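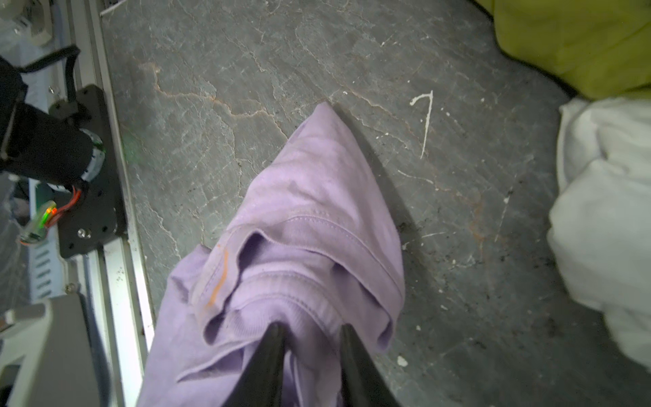
In Defense of the Bad T-Shirt

Print this page | E-mail this to a friend

Every June somebody tells me to clear out my closet. A magazine, a neighbor, the radio. And every June the advice starts with the same poor victim — the old T-shirt. Faded? Out. Stained? Out. Stretched at the neck? Out, and shame on you for keeping it this long.

I disagree. Strongly. Keep the shirt.

I own 40 T-shirts, a number I got by dumping both drawers on the bed last week after reading a column in the Plevau paper that said a grown adult needs seven. Seven! The writer must never paint a fence. Or bleed a radiator, or wash a dog, or eat a peach over the sink.

What do you wear for that stuff, if all seven are good ones? You wear a good one and then you have six.

A stain is a promotion, is how I see it. The day a shirt gets its first real mark it stops being something you worry about. You can kneel in it. Wipe your hands down the front. My best work shirt came from the discount rack at Minhas, cost 4 dollars, and lasted three months as a "nice" shirt before I leaned on a wet porch rail. It has had a much longer career since. I have painted two bedrooms in it and it's softer than anything I could buy new today.

That's the other thing, softness. Cotton takes years to get there. All that washing and then right when the cloth is finally good, we're told to bag it up. Stores now sell shirts that are already worn in, at a higher price, to people who just threw out shirts that were worn in. I saw one at Hultard for more than I spent on shoes.

The usual answer is "donate it." Fine, donate the clean ones, the ones that don't fit, the ones from the fun run. But the donation bin behind the Wudine library is not a place where a shirt with paint on the belly gets a new life. Somebody has to open that bag and sort it and most likely toss it. You have handed your trash to a stranger and gone home feeling generous. I've done it. I dont do it anymore.

And after the work shirt years there are the rag years. A T-shirt makes a better rag than anything sold as a rag. Cut off the sleeves, cut up the sides, there's your window cloth, your bike chain cloth, your thing to stuff under the door when it rains sideways. Seams go in the trash, hems too if they're thick, they leave streaks on glass. We haven't bought paper towels for the garage in so long I couldn't tell you what they cost. Then when the rag is done it is really done, black and full of holes, and you can throw it away without a second thought.

People say it takes up space. A little. One drawer. I am told I would feel lighter with an empty drawer but I have had an empty drawer, in an apartment on Fourth where I owned nothing, and I did not feel light, I felt like I needed a shirt.

Somewhere I read that it takes 2,000 liters of water or more to grow the cotton for one of these things. I can't check the math and I've seen other numbers since. Take off half if you want. Its still a lot of water for something you wear until the first spaghetti dinner.

So no, I am not clearing out the closet this June. I put all 40 back, took out 3 that were past saving, and cut them up on the kitchen table with the bad scissors. The purple one stays whole for now. The porch steps need another coat and I'll want something to wear.

Contact us | Copyright, all rights reserved | Back to top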